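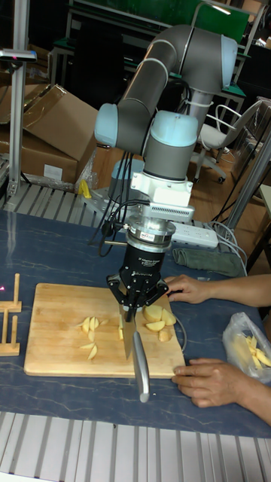
A potato is 80 percent water held in starch-filled cells, and every cut opens some of them. The size of the piece decides how many. That single variable governs browning, cooking time and the amount of loose starch left on the board, and it is the first thing Marius Zamfir teaches in the prep course at Wudutard, a cooking school that runs its vegetable module on Thursday.

The module uses one ingredient and one knife. Students peel, halve, wedge and dice until the pieces cook at the same rate. Zamfir grades with a pot of simmering water. If part of a batch has gone soft while the rest is still firm at the center, the cutting was uneven.

"People want to talk about speed," he says. "I want to talk about the flat side."

The flat side is the basis of the whole method. A whole peeled potato has no stable face and will roll under lateral pressure. The first cut therefore goes lengthwise through the middle, and each half is set down on the cut surface at once. From that point no piece is worked while resting on a curve. Wedges are cut radially from the half, with the blade angled toward the center of the flat face. For dice, the half is sliced into slabs, the slabs into sticks and the sticks into cubes. 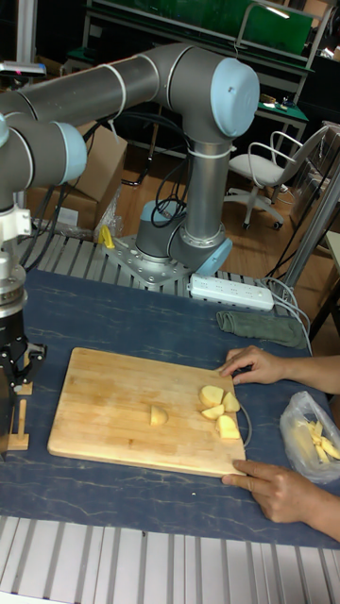 Peeling everything first has a cost. Once the skin is off, enzymes in the exposed flesh react with air, and the surface begins to turn pink and then gray-brown. Cold water slows this by limiting contact with oxygen. It also carries off surface starch, an advantage for frying and a drawback for a gratin or a thick soup, where that starch does part of the binding. Zamfir has his students soak only what is going into hot fat. Potatoes for soup go from the board to the pot.

Variety matters as well. The school buys two kinds from a grower in Furtună: Priden, a firm, low-starch potato that keeps its edges in a stew, and Lanico, a floury one that breaks down at the corners after a few minutes of boiling. Lanico is cut larger to compensate. Zamfir's notes call for 6 mm dice in Priden and nothing smaller than a coarse chunk in Lanico.

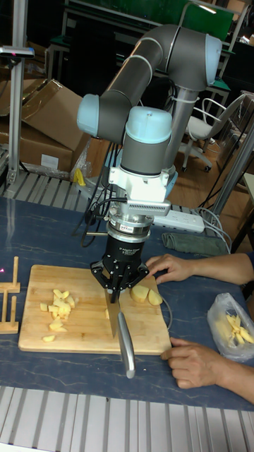
Board management takes up more of the course than most students expect. Cut pieces tend to drift back under the blade, where they are cut a second time and end up undersized. The remedy is to assign each side of the board a job and keep to it. Finished dice can collect on the left half, for instance, with the larger chunks waiting on the right and the knife working between them. A clear plastic bag to the right of the board takes the sticks, so that one cut does not get mixed with another. Strays below the main heap should be swept back in before the next chunk is started.

The choice of knife is less critical than its edge. A dull blade wedges a raw potato apart ahead of the cut, and the crack follows its own line, leaving one face rough. A sharp blade leaves both faces smooth. Wide blades have a known fault with this vegetable: wet starch forms a seal against the steel and the slice rides up with the knife. A forward stroke breaks the seal better than a straight downward chop, and wiping the blade between potatoes helps.
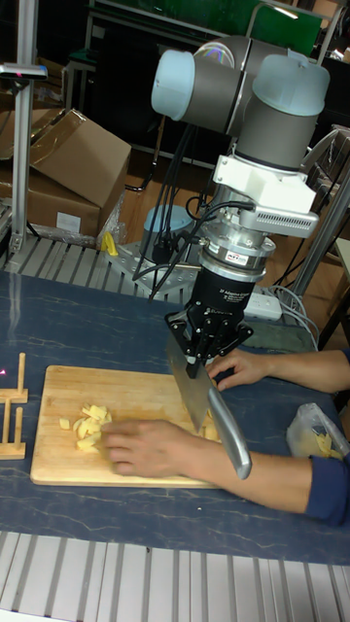
Hands get a session of their own. The guiding hand holds the piece with fingertips curled back and the thumb behind them, and it moves away from the blade by one slice width at a time. When the piece becomes too short to hold, it is turned onto its largest face and finished from there. Gathering is done with the knife at rest. The spine, never the edge, is used to push food across wood, as dragging the edge sideways rolls it over and costs a sharpening.

The board is rinsed promptly after the last potato. Starch dries to a film that is easy to miss on light wood and hard to remove later. Cold water goes on first, followed by a stiff brush along the grain, then a towel. The board is stood on its long side to dry so that air reaches both faces.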